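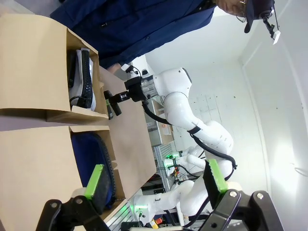

Grażyna Kwiatkowski says the primer is going on far too thick, and that if I want to ice a cake I should do it at home. Noted. She left that on the pad by the kettle, underlined, so I am copying it in at the top of Tuesday where it can do me some good.

She may have a point. Peel pulls on the Flindura contact cement, rubber to leather, dry room, overnight cure. Target is 200 newtons before the sole lets go. The thinly primed strips got past that without fuss. The thick ones peeled off in one long, satisfying piece, like the film on a new telephone. Primer still tacky underneath. So the tin's instruction to 'apply generously' was written by whoever sells the tins.

Roughed the rubber with the coarse wheel for half the strips and the fine wheel for the rest. Can't see much in it. The coarse wheel is quicker and smells worse.

The black-and-white trainer with the ridged tread is not to be reglued until the primer question is settled. Please leave it be — I know the toe is tempting.
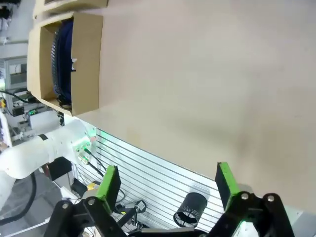
Flex machine

Ran the Isuvel sole to 4000 bends and it looked smug. At 1000 there was a faint white line across the ball of the foot, which I marked in pencil, and by the end the pencil had worn off and the line hadn't grown. Either the compound is good or the pencil was the weak part of the experiment. Will use a scribe next time.

The counter still skips when the radiator comes on. I compared it against the kitchen timer and the sums agree well enough for now, but anyone quoting bend totals to the Yousafzai people should look at the timer sheet and not the dial. They ask questions.

Heat activation next. The lamp takes 7 minutes to settle and I have been giving it less than that, out of hunger. The early strips from this morning are therefore suspect and have a cross on the back in biro. Didn't bin them. They will do for practising cuts.

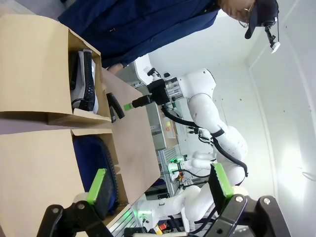

Left over

Plurov insoles: the cork ones shed on everything. Wipe the bench before gluing or the join ends up with a crunch to it.

Lids back on the Flindura tins, and I mean pressed down, with a mallet if need be. One had skinned over by lunch. Scooped the skin off and the rest seems usable, but don't put it on anything that leaves the building.

Repeat the thin primer strips with one brush pass and then two. Grażyna to do the brushing, as she has volunteered by way of criticism. Need more leather offcuts, the stiff sort, and a sharp knife that stays in the drawer with KNIFE on it.

Bench notes, sole bonding | Contact: ask at the workshop | Back to top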